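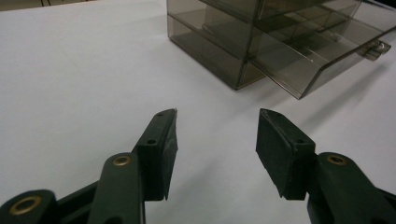 Smoky plastic drawer organizer on a white table.

CLUB NEWS: Spring run, the Trillora, and a plea about forks

Quick one this month, typing this between jobs. 30 January 2022 and the route for the spring run is finally settled. We go out from Nurnorbridge, up over the ridge road and back by the reservoir, 70 miles all in. Fuel at the halfway stop, so even the little-tank bikes should be fine. If yours won't do 35 between fills, talk to me.

Leaving at nine. Not nine-ish. Last year we were still waiting on people's gloves at twenty past.

Now the thing everyone keeps asking me about. Yes, the Trillora. Soledad Salcedo has had hers since October and put 1,912 miles on it, most of it in weather I wouldn't take a dog out in. She's written me a page and a half, which I've had to cut down, sorry Soledad. Short version:

Motor is lovely. Pulls clean from low down, a bit buzzy through the pegs at highway speed, smooths out again if you push on. Gearbox stiff for the first few hundred miles and then fine. Seat is a plank. She's ordered the taller one from Rollstead and is still waiting. Headlight good, mirrors useless (elbows). Front brake needs a proper squeeze before anything happens, and she thinks different pads would sort most of that.

Would she buy it again? Yes, but used, and with somebody else's seat on it.

Full write-up will be at the next meeting on paper, ask her for a copy. She's also offered short rides round the block to anyone with a license and their own insurance sorted. Bring the card with you. No card no ride. 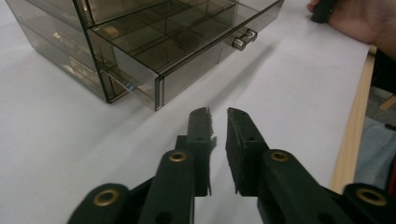
Drawer open, small compartments inside.

Workshop night. Two places left for the fork seal session so get your name in. Tamsin Rakena is running it again and will be doing a Raju 250 start to finish, wheel off, legs out, old seals out, new ones in. She asks me to say the following: wash the bike FIRST. She spent most of the last one scraping chain lube off somebody's lower legs and it ate up the whole first hour.

Bring your own seals and oil. Check the size before you order, the early Raju and the later one are not the same and the parts sites mix them up constantly. If you need a 32 mm socket Tamsin has one, you don't need to buy it. Please give it back this time.

Dues. If you haven't paid, you know who you are. Same amount as last year, same envelope. Cash or check.

For sale: pair of soft panniers, one buckle replaced, rain covers included. Also a center stand off a Raju, surface rust, spring missing. Also a mens jacket, size large, armor in the elbows but not the back. Message me and I'll pass you on to the right person.

Wanted: left side panel for the same bike, any color, cracked is OK if the tabs are all there. Also a lift to the spring run for a pillion with her own helmet, she'll chip in for gas.

Next newsletter when I get to it. Send stuff in, even two lines, otherwize it's just me going on about tires again.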